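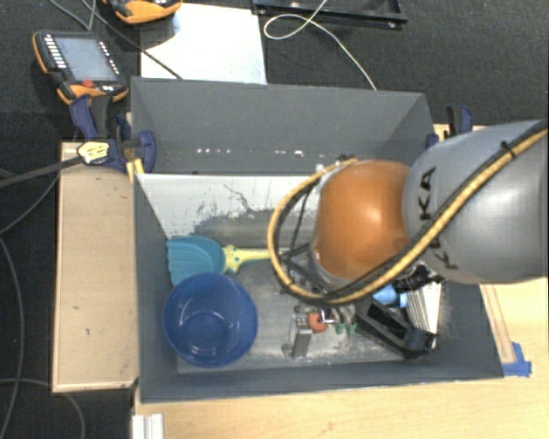
Section 9: Setting up your Stivley worm bin

Welcome to the part of the guide most people have been looking forward to! By now you should have chosen a spot for your Stivley, screwed the legs on and fitted the tap at the bottom of the sump tray. If the tap still drips when you pour in a cup of water, go back to Section 8 and turn the washer over before you carry on, as it is much easier to put right now than when the bin is full.

You will need:
One block of Tirnetti coir bedding
A bucket
Some torn cardboard or plain newspaper
A handful or two of garden soil
Your worms (a 300 g starter bag suits one tray)

1. Put the coir block in the bucket and pour warm water over it. Leave it for 15 minutes, then break it up with your fingers. It swells a good deal more than you might expect, so do use a proper bucket and not a washing-up bowl.

2. Squeeze out the coir a handful at a time. You want it damp like a wrung-out flannel, with only a drop or two coming from your fist.

3. Lay a single sheet of cardboard over the holes in the lowest working tray. The worms will eat through it in their own good time.

4. Mix the coir with the torn paper and the soil, and spread it loosely in the tray. Don't press it down.

5. Tip the worms on top, packing and all, and leave the lid off under a bright light for half an hour or so. They dislike the light and will make their own way down. Any that are still sitting on the surface can be covered with a little bedding.

6. Put the lid on and leave them in peace for a few days before the first feed. I know it's tempting to keep peeping (we all do it), but they settle faster in the dark.

Note: If you bought the Erkow moisture mat, it goes straight on the bedding, under the lid, with the woven side down.

Caution: Never use hot water anywhere in the bin, and keep it out of full sun in July and August. A shady wall or a cool shed is ideal.

Caution: A full tray is heavy. Lift with both hands and bend your knees, or ask somebody to take the other end.

When you're ready to begin feeding, start with a small handful of peelings in one corner and wait until it has nearly gone before adding more. Section 10 has the full list of what they like and what they'd sooner you kept to yourself, onions and citrus being the main ones.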